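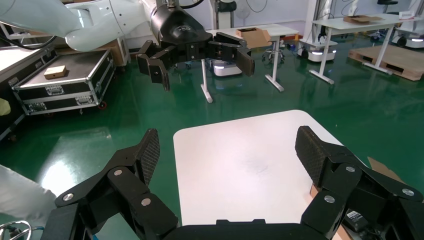
Gutville packing hall, green floor, with flight case and work tables.

Packing and Storage Technician, Equipment Hall

Location: Gutville
Hours: full time, day shift, 7:30 a.m. to 4:00 p.m.
Start: September
Reports to: hall supervisor
Reference: 423

Virk stores, packs and ships demonstration and trade show equipment for outside clients. The Gutville hall handles incoming crates, repacking and outgoing freight. A second site at Kastcombe holds long-term storage. We are hiring one technician for the Gutville hall.

Scope of work

The technician receives equipment, checks it against the packing list, and packs it again for the next shipment. Most items travel in flight cases with aluminum edging. Smaller parts travel in cardboard boxes. The hall has a coated floor, and most of the work is done standing at white tables.

Duties

Open incoming cases and boxes and record the contents in the Jaklow inventory system.
Check latches, casters, hinges and edging on each case. Tag any case that will not close or roll correctly.
Coil and tie cables by length and connector type. Bag loose fasteners with the part they belong to.
Cut and fit cardboard and foam inserts.
Flatten used cartons and sort them into reuse and recycling. Torn board goes to recycling.
Label both ends of every outgoing case and one long side of every carton.
Wipe down tabletops at the end of each shift. Sweep the floor daily and damp mop as scheduled. No solvent cleaners on the floor coating.
Keep the marked walkways free of cases, cables and packing waste.
Drive the van to Kastcombe when a transfer is booked, usually twice a month.

The hall covers 2,375 square feet. Storage positions are numbered, and every case has an assigned position. A case left in the wrong position counts as missing at the weekly check, even if it is in plain view.

Requirements

Three years of work in packing, warehousing, stage or exhibit logistics, or a similar trade.
Able to lift 50 pounds alone and to move loaded cases on casters with a second person.
Able to read a packing list and a simple assembly drawing.
Basic computer skills. Training on Jaklow is given during the first two weeks.
Valid driver's license.
Safety shoes must be worn in the hall at all times. Virk pays for one pair per year.

Useful but not required

Forklift or pallet stacker certificate.
Experience cutting foam inserts from a template.
Experience with case repair, including riveting and replacing latches or casters.
Knowledge of freight paperwork for temporary export.

Working conditions

The hall is indoors and heated. The loading door stays open during deliveries, so the area near it is cold in winter. The work involves standing, bending and repeated lifting for most of the shift. Noise is low except when cases are being riveted. Overtime occurs before large shipments and is paid at one and a half times the hourly rate. It is announced at least two working days ahead where the freight schedule allows.

Pay and benefits

Hourly rate depends on experience and is stated in writing before the interview. Health and dental coverage begin after 60 days. Virk pays 95 percent of the employee premium. Paid leave is 15 days per year plus public holidays. Parking at the Gutville site is free.

Selection

Applicants who meet the requirements are invited to a short interview followed by a practical test. In the test, the applicant unpacks a case, checks the contents against a list, repacks the case and labels it. Time allowed is 40 minutes. The test is scored on accuracy, protection of the contents and the state of the table afterward. Speed is not scored within the time limit. Test time is paid.

How to apply

Send a resume and the names of two work references to the Virk hiring office in Gutville, or leave them at the front desk between 9:00 a.m. and 3:00 p.m. Put reference 423 on the first page. A cover letter is optional and should not be longer than one page. Certificates can be brought to the interview and do not need to be sent in advance.

Applications stay open until the position is filled. All applicants receive a written reply.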